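Back from the hills, mostly unpacked

14 December 2022

Posted in: Travel, Mountains, Slow buses

I promised a few of you I'd write up the Zirach trip before the holidays swallowed me whole, so I've made a pot of tea and I'm not getting up until it's done. Apologies in advance for the length! The practical stuff (bus, room, what to pack) is mixed in with everything else because that's how my head works. 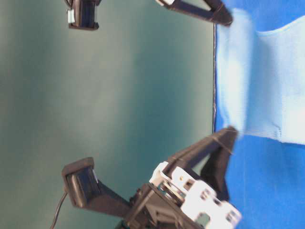
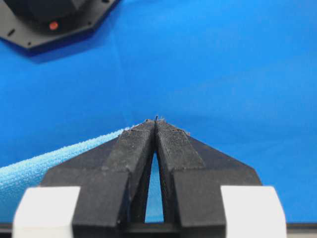

The bus to Zirach leaves Dostham at some unholy hour and I very nearly missed it. I'd been told 464 was the fare, and it was 575, and I had exactly 500 in small notes, so there I was digging through my coat pockets while the driver revved the engine at me. Got on, though. Got a window too, on the left, which is the side you want. For the first couple of hours the road follows the river and then it just goes up, and up, and somewhere past the second checkpoint the clouds cleared off and the sky turned that strong, saturated blue, all of it at once, with hardly a mark on it. I pressed my forehead against the glass like a six-year-old. The man next to me slept through the whole thing with his hat over his face.

The journey is 283 kilometers and took us 12 hours, including two tea stops and one long wait while a herd of goats thought things over. Bring snacks. Bring more snacks than that. I had a bag of dried apricots and half a loaf of bread and I was eyeing other people's lunches by noon.

I stayed at the Hajji guesthouse, up the lane behind the old mill, and I'd go back tomorrow. The rooms are tiny and the stairs are closer to a ladder, but there's a stove in the dining room and everybody ends up sitting around it after dark with their socks steaming. Dinner was barley soup the first night, barley soup the second night, and on the third night a kind of stuffed dumpling that I still think about. Ask for the room at the back. The front ones get the morning sun but they also get the rooster.

My one real plan was to walk up to Priritum, the little monastery on the ridge. On the map it looks like a nice stroll. Ha! I'd given myself a single day to get used to the altitude and it wasn't enough, so I did the last stretch in bursts, twenty steps and a rest, twenty steps and a rest, with a very old lady carrying firewood overtaking me twice (I have no idea how she got behind me again). But then you come around the last corner and there's the gate, and a courtyard with an apricot tree in it, and somebody inside is practicing a horn, badly. I sat on the wall for ages. I didn't take out my notebook or anything.

If you're thinking of going, May is meant to be the month, when the upper path is clear and the orchards are in flower. I went late in the season and slept in my hat. Carry cash, because the machine in Dostham had run dry both times I tried it, and get your bus ticket the evening before so you don't end up turning out your pockets like me.

Next post will be the walk down the other side, once I've found the notes I scribbled on the back of the bread bag.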